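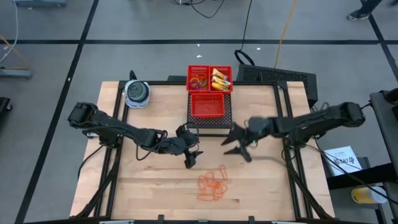 Datasets > Religion and public life > flumine-sermons

flumine-sermons

Sermons and opinion letters on civic unrest, plain text, English only. 3591 documents. Put together for people who want to look at how preachers and religious letter writers use scripture when they talk about the country. Not a theology resource. Not a balanced sample of anything.

What's in it

sermons/ – 3000 files, one sermon each
letters/ – the rest, letters and short columns from church newsletters
index.tsv – one line per file: id, type, state, decade, verses cited
CHANGES – read this before you mix versions

State is where the congregation was, not where the preacher came from. Decade only, because a lot of the newsletters had no better date than "June". Blank means we couldn't tell. Don't fill it in from the file order, the order is random.

Where it came from

Two donors. The Endcombe newsletter archive gave us the letters and a good part of the sermons. The others came from the Rokstead tape library, typed up by hand. Typed ones are worse for punctuation and better for what was said out loud – asides, repeated lines, "amen" from the pews. We left those in.

Verses

The verse column was filled by script, then checked by hand for sermons only. Letters are unchecked. Script misses anything quoted loosely ("as the prophet says") and it trips on the numbered books, so 2 Samuel sometimes lands as Samuel. 3 John was fixed in version 3. King James wording dominates, other translations are not labeled.

Known problems

- Some duplicates. Same sermon preached in two towns with the town name swapped. Kept both on purpose, they carry the same dup tag in the index.
- Hymn lyrics stripped, but not allways cleanly. Stray last lines.
- Small churches, mostly Protestant. Hardly any Catholic homilies, no Jewish or Muslim material at all.
- Strong language about rioters, police, politicians, other denominations. Nothing softened.
- Names of private members replaced with [MEMBER]. If you find one we missed, open an issue with the file id only, don't paste the name.

Please don't

Use it to guess how a living person votes, or to score churches. Also don't quote a letter as the view of its congregation, most were one person writing in.

Versions

1 – sermons only
2 – letters added, decade column
3 – dup tags, verse fixes, encoding repaired in the Vũ folder (the diacritics were comming out as question marks)

License: research and teaching, no resale. Cite as flumine-sermons, version 3, Flumine.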